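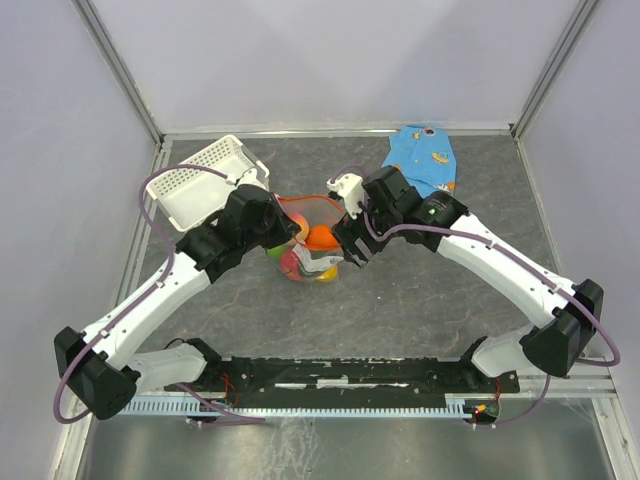
Words: Ebise Woldegiorgis | Updated 9/9/26

Parilance > Play Corner > Sorting and Pretend Shopping > Bromik Bag and Basket

New In Play Corner Storage Table Games Spare Parts Contact

Bromik Bag and Basket Set
Item 2413

I have wanted to write this page for months! The Bromik set is a mesh bag of bright, round play pieces and a white plastic basket to go with them, and it has been out on our play table so much that the shelf copy had to be replaced in December. Children go straight for the bag. They can see the colors through it before they touch anything, and then they want everything out, and then (this is the good part) they want everything back in again.

The basket is plain white plastic with open slots in the walls. It's light enough for a small child to carry across a room with one hand, full or empty, and the openings mean you can see what has been collected without tipping it all out. It also means crumbs, sand and glitter drop straight through, so give it a shake over the trash now and then. We rinse ours under the tap and leave it upside down on a towel.

The bag comes with its label wrapped on. You can cut the label off or leave it where it is. We leave ours on, and it gets read out loud in the shop game as if it were a price list.

What we play with it

Shop, mostly. One child keeps the basket, one keeps the bag, and there is a lot of discussion about money. Color hunts work well too: call out a color, somebody drops that piece in the basket, and keep going until the bag is flat. For the very youngest, filling and emptying is the whole game and they'll do it for ages. I've also used the set as a tidy-up race at the end of the morning, with the basket in the middle of the table and the bag open next to it.

Older children like playing it by feel. Hide a piece under a cloth, let them reach in, and have them guess. The pieces are all roundish, so it's harder than it sounds, and they find this hilarious.

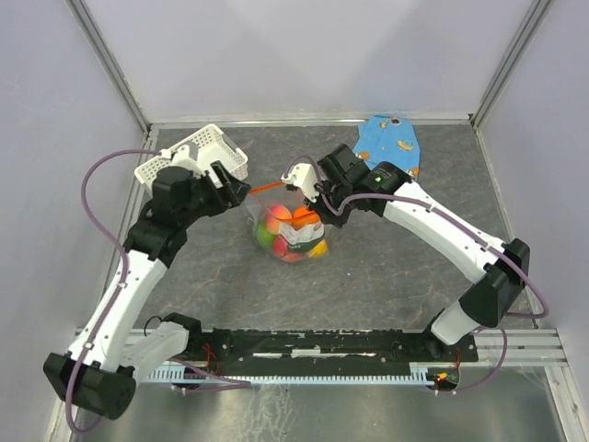 Parilance Play Book, Vol. 2, p. 44

Colors on show in the bag include red, green, orange, yellow and a pretty pink-and-yellow one that gets picked first at our table every single time. The drawstring is orange and easy to spot when the bag has slid under a chair. Show children how to pull the neck open with both hands before they pull on the string, or it bunches up and you will be untying it for them all morning.

The blue cloth has little orange-and-yellow fish on it. Any small cloth will do for the guessing game, and a folded dish towel makes a fine shop counter.

In the set
Mesh bag with drawstring and label
Colorful play pieces
White slotted basket

Care
Wipe the pieces with a damp cloth and a drop of dish soap. Rinse the basket and let it air dry. Hand wash the bag in cool water and hang it up by the string. Please keep all of it out of the dishwasher, including the basket, which can warp on the bottom rack.

Storage
The filled bag sits inside the basket with room to spare around the handful of pieces at the top. It also hangs nicely from a low peg. If you buy for a nursery or a library, the Bromik carton holds up to 16 bags, and the baskets nest and travel in a separate box.

Goes well with
The Osel play scale, which has a wide tray that takes the round pieces without letting them roll off, and the Gashaw roll-up play mat if your floor is slippery. The scale needs no batteries.

Spares
Replacement bags and single baskets are listed under Spare Parts. Quote item 2413 and say which one you need. Loose pieces aren't sold one at a time, but write to us anyway if you've lost a favorite, as we keep a jar of odd ones at the desk.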